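The Town That Still Runs on Whistles

Ask anyone in Ploria what time it is and there's a fair chance they'll answer by whistle. "Just before second," or "a bit past the long one." The old Blomqvist works has blown its steam whistle over the river since before most of the houses went up, and when the company switched to electric bells, the town threw such a fit that the whistle stayed. I love this place already, and I'd only come for lunch!

Jessie Moffat grew up 900 yards from the gate. Her mother put potatoes on at the four o'clock and drained them when her father's boots hit the porch. "You could tell who was on the cord," she says. "Roland had a wobble at the end."

Roland Yeoman pulled that cord for 17 years and is still proud of the wobble. He showed me the log, a fat green ledger with a line for every blast, including the November night the river came up and he blew it until the pressure gave out.

Work hours have changed a good deal in towns like this one, and the shifts no longer start and stop all together. 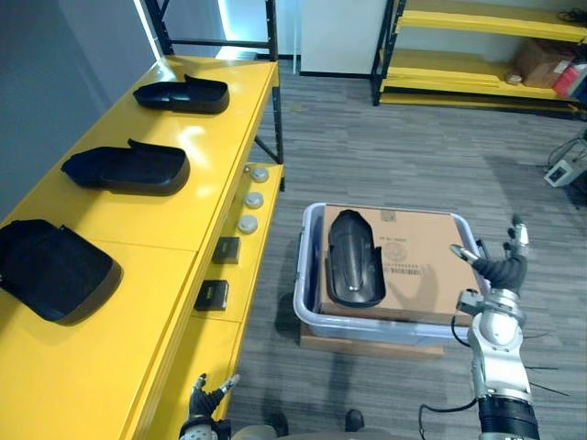
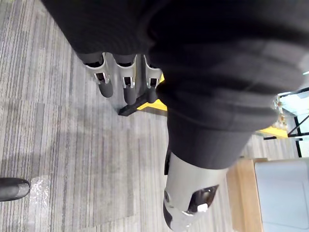
What surprised me is how many younger people care. Denise Bellamy teaches music at the high school, and last spring her class wrote a piece in 14 short movements, each one built around a different whistle from along the valley. The Plutside mill has a low, grumpy note. The Brosomora cannery is nearly a shriek. They played it outdoors, timed so the real Blomqvist whistle would come in at the finish - and it did, a beat early, to huge applause.

Stuart Gosling looks after the whistle now. It's brass, it weighs 141 pounds, and he takes it down every winter to clean the bell and check the valve. He let me hold the cord at noon. You have to lean into it, much harder than you'd think, and then the sound arrives in your ribs before it gets to your ears. Across the river a dog started up, then another. Stuart checked his watch and wrote my name in the ledger.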